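The fifteen-minute room and other things I don't believe

Every February the same post arrives. The seed catalogues I can forgive. It's the others, the ones that want me to "refresh" something. A room, usually, though last week a leaflet from Cortés asked me to refresh my hallway's personality, and I have been looking at the hallway differently ever since. It has a coat rack and a damp patch. I don't think a personality would help.

Readers have been sending me these things too, which is kind, and a fair few of you asked whether I think any of it is worth the money. So this issue is given over to the quick home makeover, the kind that comes in a box or on a roll and is supposed to be done before the kettle boils. If you were hoping for the piece on water butts, it has moved to July, when the butts will be empty and you'll be in the mood.

I should say where I stand. I rent, I have done for years, and I have stuck things to walls that I later had to pay for. I've also spent a good deal of my life cleaning things that were sold to me on the promise that they never needed cleaning. That colours what follows.

Start with the walls, as that's where the boxes start. Peel-and-stick paper is the big seller, and the selling point is always the same: it goes up easily, it comes off easily, and your landlord will never know. The first part is half true. A small flat bit of wall, well wiped down, with no sockets in it, is a pleasant enough job for an afternoon. Add a socket and it is less pleasant. Add a chimney breast and you will want the afternoon back.

The patterns have got bigger as well. A few years ago it was all pale grey leaves you could hardly see. Now it's insects the size of dinner plates. I don't mind that at all, to be fair. If you're going to the trouble of papering a wall you may as well be able to tell that you did it. But a big pattern shows up a bad join in a way that a small one never will, and the people writing the leaflets must know this, as the example rooms always seem to have a bookcase standing exactly where the second strip would meet the third.

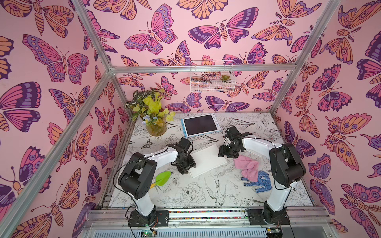
Then there is the matter of how much you need. Guka, whose rolls I have tried, gives a coverage figure on the label that assumes you waste nothing. You will waste something. With a large repeat you can lose a good length off every drop just to get the pattern to line up, and on a low-ceilinged room like mine the offcuts are no use for anything except lining drawers. My drawers are very well lined. I asked the shop whether the figure allowed for matching and was told it was "a guide", a word I have come to distrust on packaging.

And does it come off? I tested this in the least scientific way possible, by moving a wardrobe and pulling at a strip that had been behind it for two winters. The top half came away beautifully. The bottom half brought some paint with it, and a little of what was under the paint. I went back and read the terms and conditions, all 1331 words of them, and found that the paper is removable from "sound, sealed and suitable surfaces". I would like to meet the renter who has one of those. Mine has been painted over so many times that the light switches are slightly sunk.

My advice, for what it's worth: buy one roll, put a piece the size of a tea tray somewhere that doesn't show, and leave it through a heating season. It's slow, and it rather spoils the idea of the fifteen-minute room. But you'll know. If you can't wait, paper a board and lean it against the wall. I did this for the alcove by the stairs and it looks fine, and when I'm tired of it I can turn it round.

On to the plants. I didn't set out to have an opinion about false plants but I've been made to have one, as they now come in nearly every one of these boxes. The argument goes that you get the green without the work. No watering, no little flies, no guilt. Herna's booklet says that its range "asks nothing of you", and I read that out loud to the dog.

What they ask of you is dusting. A real plant gets dusty too, of course, but you're already standing over it with a jug and a quick wipe is no great hardship. With a false one there is no reason to go near it, so you don't, and by the end of the summer it has a sort of fur. The more detailed the leaves, the worse it gets. Anything ferny is a lost cause. I have put one in the shower, which worked reasonably well, except that the moss fell off and went down the plughole and I spent the rest of that morning with a bent coat hanger.
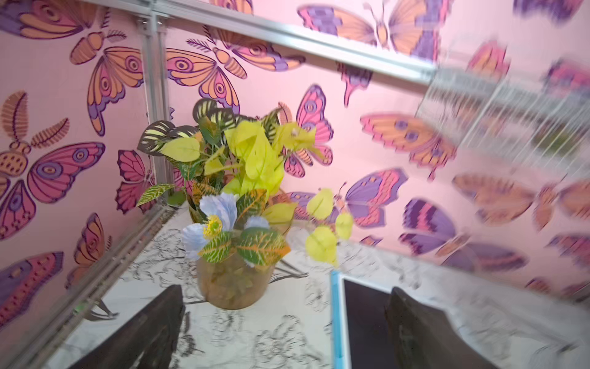
Artificial plant in a see-through pot, with butterfly wallpaper behind.

I'll give them this, they have improved. The old ones were a single shiny green and smelt like a new shower curtain. The better sort now have some variation in the leaf, and from across a dim room I've been fooled, and once I watered one at my sister's. What gives them away is how tidy they are. Real plants lean at the window and lose a leaf at the wrong moment. If you must have a false one, bend the stems about a bit when you get it home. They come out of the packet looking as if they're standing for the anthem.

Where I do get cross is the claim that they're the greener choice, made on the grounds that you won't keep killing real ones and replacing them. I've seen this put about quite seriously. It's a plastic plant. When you're done with it, it goes in the bin, and it'll be there a great deal longer than my poor dead basil. Buy one for a windowless bathroom by all means, that seems to me a perfectly good use. Just don't let anyone give you a certificate for it.

A spider plant costs nothing if you know anyone who owns one. They're always trying to get rid of the babies. I have never known one to need more than I could be bothered to give it, and I'm not a careful person.

Which brings me to cleaning, and to the letter that started all this. A reader wrote in about the "whole-home reset" offered by Sunex, who had sent her a quote for 2264 pounds. That was for a planned scheme: walls, soft furnishings, greenery, and what they call a care programme. She wanted to know if it was a reasonable price. I wanted to know what a care programme was, so I rang up.

It's cloths. There's a bottle of spray as well and a card telling you what to do with them, but mostly it is cloths, in colours chosen to go with the scheme. When I asked what was different about them I was told they were "high performance". Compared with what, I asked, and there was a bit of a silence, and then I was offered a discount on the cushions.

Now I've nothing against a decent microfibre cloth. I use them, they're very good on glass and taps, and you can do a lot with one and plain water. But they are not rare. You can get a bundle at the market for the price of a sandwich, and I've had some of mine so long I couldn't tell you what colour they were meant to be.

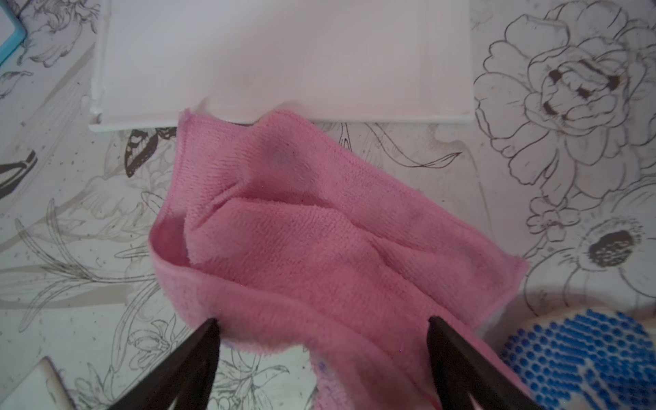 If you look after them they last. Wash them on their own or with other things that don't shed, as they pick up fluff from towels and then hand it on to your windows. Leave out the fabric softener, it clogs them. Don't put them on the radiator to dry, whatever your mother did. That's the care programme, and you can have it free with this newsletter.

I wrote back to our reader and said no, I didn't think it was reasonable. I suggested she ask for the quote to be split up, line by line, so that she could see what the wallpaper cost and what the fitting cost and what she was being charged for somebody's idea of a mood. She did, and to their credit they sent it. The fitting was the only part I'd have paid for. Hanging paper well is a skill and people who have it ought to be paid properly. The rest she could have bought herself, in any order she liked, or left in the shop.

Part of the trouble, I think, is that all these schemes are sold as one decision. You say yes to the picture in the leaflet and everything in it turns up. Most rooms I've liked being in weren't done that way. They had a rug from one decade and a lamp from another, and a chair that was only there as it wouldn't fit through the other door. It takes years, and I can see why there's no money in telling people so.

A few of you will write in to say that you did your back bedroom from a box and you love it, and that I'm a misery. Please do, I'd like to hear. Send details of how you managed around the sockets. I'd be particularly glad to hear from anyone who has taken the paper down again after more than 3 years, as all the reviews I can find were written on the day it went up. Those don't tell me much. Anyone can be happy with a wall for a day.

Replies to the usual address by 21st February, please, if you'd like them in the next issue. The swap shelf is still short of jam jars, and whoever left the paint tins, could you let me know if they're emulsion or gloss, the labels have gone.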